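September 4, 2023

We finally ran the gripper face-off I've been going on about since August, and I have news! The short version is that the Daris fingers beat the Bultden ones at nearly everything we do on the wet bench, and I lost a lunch bet to Mwende Mushi over it.

Some background for folks who don't hang out at our end of the building. Our arm came with a set of smooth Bultden fingers, and they've been fine for boxes and lids. Conical tubes are another story. They're narrow, they taper, and if the fingers close even a little off center the tube twists on the way up. Charito Castillo got tired of re-seating tubes by hand and ordered the Daris set, with the textured pads on the inside faces. I said the pads wouldn't matter much — I figured it was all in the closing force.

So we set it up properly. Each set of fingers got 200 tries at the same job: pick one tube out of the clear rack, hold it up for a slow count of five, put it back in the slot it came from. Same arm, same speed, same Rotich controller, same wrist camera. Charito kept the log and Mwende swapped the fingers, and I mostly stood there getting more and more worried about lunch.

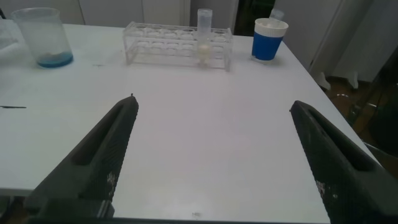
Do the new fingers need a different controller?

They run on the same Rotich controller we already had, and the only thing we changed was the open width in the settings file.

The Bultden fingers managed 151 clean returns out of their 200. The Daris fingers got 188, and most of the misses came early, before Mwende fixed the approach angle (we left those in, because it felt like cheating to toss them). We also let the Daris set keep going through the next couple of days on whatever needed moving, and it's up to 514 picks now with the original pads still on.

It isn't all good news. The Daris fingers are long, and when they come in low they block a good chunk of the wrist camera's view, so the arm is working with less to look at right when you'd want more. Charito thinks a second camera on a post would sort that out. I'd like to try tilting the one we've got first, since it costs us a bracket and an afternoon. The pads are also a pain to clean — all those little bumps hang on to everything, and a quick wipe doesn't do it.

Next up is Fuvanach, our bigger sample-sorting project, where the arm has to deal with tubes and cups in the same run. The Bultden fingers may get another shot there, because they were quicker to open and close and I still have a soft spot for them. Mwende wants to start with the cups. If you've got an odd-shaped container you'd like us to try, leave it on Charito's shelf with your name on it, and please rinse it first!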